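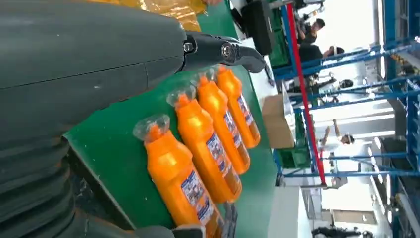 Wrist cam, station 2, Friday morning. Four bottles, one gripper.

Board index -> Shop Floor -> Visits and Shows -> Girkeo open day: who went?

TOPIC: Girkeo open day: who went?

palletjackal wrote:
Went to the Girkeo open day on Friday. Signed in at 9, got a lanyard, got a coffee that had been introduced to some beans once. They'd put the wrist camera up on a monitor next to the cell so visitors could see what the arm sees, and they were handing out stills from it, so that's mine up top.

Short version: arm picks orange bottles off a green surface and moves them to a tray. Same job I did the summer I was 19, except I was allowed to sit down. The cell runs on Wollirano software, which the sales guy mentioned every time he inhaled. I stood there through two full rounds and it didn't drop one. Make of that what you will.

Anyone else there? I left before the afternoon tour.

RE: Girkeo open day: who went?
shrinkwrap_sue wrote:
I was on the afternoon tour. It dropped one. Rolled right off and under the guard, and the tour guide kept talking about uptime while he nudged it back with his shoe. I have nothing but respect for that man.

RE: Girkeo open day: who went?
millivolt wrote:
Not to be the one who rains on it, but look at the picture. The bottles are lined up side by side, all pointing the same way, caps at one end. Somebody or something did that. The lining up is the hard part. Show me the same arm with a tote of them dumped in any old how and I'll drive out there and clap.

RE: Girkeo open day: who went?
palletjackal wrote:
They were set out by hand between rounds, yes. A woman in an apron did it in less time than the arm took to pick the first one. I decided not to bring this up with the sales guy.

RE: Girkeo open day: who went?
tenthou wrote:
millivolt, you say this about every demo. You said it about the Undia one in March and that one WAS a tote.

A row of identical bottles is a perfectly normal thing to meet at the end of a filling line. They come out in a row. You want them in a tray. Most of the customers in that building have exactly this problem and don't care about random bins. Also they're shiny, and the caps are clear. Clear plastic is a pain for cameras. I've had a vision system swear to me that a clear lid didn't exist while I was holding it.

RE: Girkeo open day: who went?
millivolt wrote:
The Undia one was a tote with five things in it. I own a kitchen drawer that's harder.

Fair on the clear caps. But I'd want to know whether it's finding the caps at all or just going for the big bright orange thing on the green. Orange on green is the easiest color problem you could hand a camera. Put them on an orange mat.

RE: Girkeo open day: who went?
gray_crate wrote:
Why would anyone buy an orange mat

RE: Girkeo open day: who went?
shrinkwrap_sue wrote:
What I liked is that they ran it out on the real floor. Look past the bench in the photo, there's blue racking and crates and a cardboard box and people at work. Last show I went to, the robot lived in a glass booth with mood lighting. At least with this one you could hear the compressor and get in somebody's way.

RE: Girkeo open day: who went?
Biwott_fan_176 wrote:
Does anybody know what gripper that is? Two black fingers with a sort of curved claw tip. We've got the Biwott ones with flat pads and they skate off anything with a round shoulder. Been wrapping them in grip tape like a hockey stick.

RE: Girkeo open day: who went?
palletjackal wrote:
Asked. He said it was "an in-house end effector solution." I said so you made it. He said they'd made it. Took a while but we got there.

No price, before you ask. I got a tote bag and a form.

RE: Girkeo open day: who went?
tenthou wrote:
Grip tape leaves gunk on labels, by the way. Try silicone sleeves. Thread 323 in the Tooling section has a cutting template, ignore the first page, it's an argument about glue.

RE: Girkeo open day: who went?
Biwott_fan_176 wrote:
Found it. I read the argument about glue. Ordering sleeves.

RE: Girkeo open day: who went?
millivolt wrote:
For the record I was right about the glue.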